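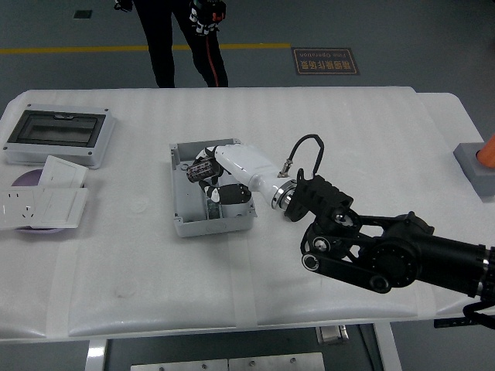
Boyang Liang
Reviews editor, home and outbuildings

Dec 15, 2020

Giser 2042 frost control kit: do you need one?

Every winter somebody tries to sell me a way of keeping a shed from freezing. Last year it was a heated mat from Aler that warmed the mat very nicely and left the paint tins beside it solid. This year it's the Giser 2042, a frost control kit at 90 pounds, and the box says it will "look after your outbuilding so you don't have to". I have an outbuilding. I don't remember ever looking after it.

What you get for the money is a thermostat with a small screen, a sensor on a lead, a timer, a plastic box to put the switching parts in and a bag of screws. What you don't get is a heater. I had to read the packaging twice to be sure of that. The front shows a snug-looking shed with a glow in the window, and the words "heater not included" are on the underside, next to the recycling mark.

I used an old Sundqvist tube heater that has been through several winters already. It has a dial on the end with a snowflake on it. Set to the snowflake, it comes on when the air gets near freezing and goes off again when it isn't. Keep that in mind, as it's the whole trouble with the Giser.

Fitting

The instructions say "simple installation" and then, further down in smaller type, tell you to use a qualified electrician for anything on the mains side. Quite right too, but then the price on the shelf isn't the price. Mine took most of a morning and I was charged for a morning. If you already have power in the shed and someone coming to do other work, it might be worth adding to the list. I wouldn't call anyone out specially.

My electrician had no complaints about the box itself. The timer and the relay clip to a metal rail inside, the sort you find in any fuse board, and there was enough room to get fingers round them. He was less keen on the cable glands, which are thin and wouldn't nip up properly on the supply cable. He threw them in the bin and used his own. The lid screws are also soft. I've had the lid off twice and one screw head is already on its way out.

The sensor lead is too short. Giser suggests placing the sensor "at plant height, away from the heater", and in my shed the lead gets as far as the window frame, where it reads whatever the glass is doing. I ended up moving the whole shelf of dahlias to the sensor, which seems the wrong way round.
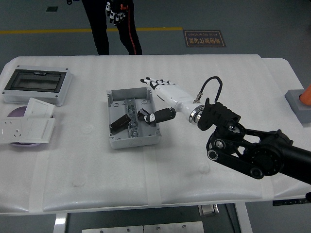
Living with it

The thermostat has four buttons and they all do something different depending on how long you hold them. Setting the temperature is easy enough. Setting the timer means going through a menu written in three-letter words, and I still couldn't tell you what "LAG" does. The booklet says it "adjusts lag". I left it alone.

Once it's set, it does work. I put an ordinary max-min thermometer on the dahlia shelf and the low reading stayed above freezing through the first proper cold snap. I was ready to be impressed. Then I switched the Giser out of the way, turned the old heater's own dial to the snowflake and waited for another cold night. The dahlias were fine then as well. They may not have been equally cold nights, and a shed isn't a laboratory, but I couldn't find any difference that a plant would care about.

Giser's answer to this would be running costs. The leaflet promises that you'll "heat only when it matters", and there's a drawing of a piggy bank. I didn't find a figure anywhere in the paperwork, which made me suspicious. A heater that only comes on near freezing is already heating when it matters. If yours has no thermostat at all, and plenty of cheap ones don't, then I can see the kit saving you something. So would buying a heater with a dial.

The timer I never found a use for. Frost doesn't keep hours.

What I would spend the money on first

My shed has a gap under the door that I can get my hand through - or had. I stuffed it with a Stitex draught strip, the brush kind, and put bubble wrap over the window with drawing pins. The low readings went up by more than anything I'd managed by pressing buttons. I know draught strip is dull and doesn't have a screen. It also didn't need an electrician.

If you're storing something that would really suffer, say a camera collection or a tub of expensive resin, you may want a number on a display and a proper setting to go with it. Fair enough. For pots, bulbs and half-used emulsion I can't see it.

The guarantee is two years and covers the thermostat only. The sensor, which hangs out in the damp and is the part I'd expect to go first, is listed as a "consumable". I asked Giser what a new one costs and was told they'd get back to me. I'll add the price here if they do.

For: holds its temperature, decent box, clear screen.
Against: no heater, short lead, poor glands, baffling menu, sensor left out of the guarantee.

Verdict: it does the job, and so does the snowflake on a heater you may already own. I'm leaving mine in for the winter as it's wired up now, and I'll have another look at the sensor in February.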